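Towels: which tricks are worth your time?

Every few months the same towel advice comes round again, so I've been working through it at home. Most of it I wouldn't bother with.

Vinegar in the rinse
Supposed to bring back softness. I used 200 ml of plain white vinegar in place of softener. It does a bit on towels that have had years of softener, and very little on anything else. Check your machine's manual first, as some makers don't like it near the rubber seals.

Tennis balls in the dryer
Noisy. I couldn't tell the difference by touch. A good shake before the towels go in did just as much, for free.

"Seal the colour" with salt
No. Modern dyes are fixed at the factory or they aren't. Wash dark towels on their own the first few times and save the salt for your chips.

Fabric softener
Leave it out. It coats the loops and the towel stops drinking up water properly. I was using a Fludmont one that promised "hotel fluff" and my towels just pushed the water about. It took 4 hot washes to get them right again.

Expensive towels
The Wirkholm ones in our shop are marked 551 gsm and the next ones up are 878. Heavier sounds better until you try to dry it in a bathroom with no window. I'd buy the lighter one and have it dry by morning.

Freezing a smelly towel
Cold doesn't shift the smell — it only hides it till the towel warms up. Use a 60 degree wash, if the label allows, and dry it fully.

Hanging
Spread it out along the rail if you've got the room. Bunched folds stay damp longest, and that's where the musty smell starts.
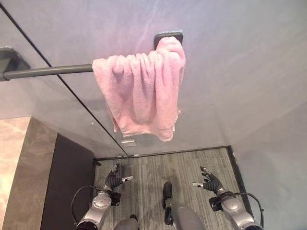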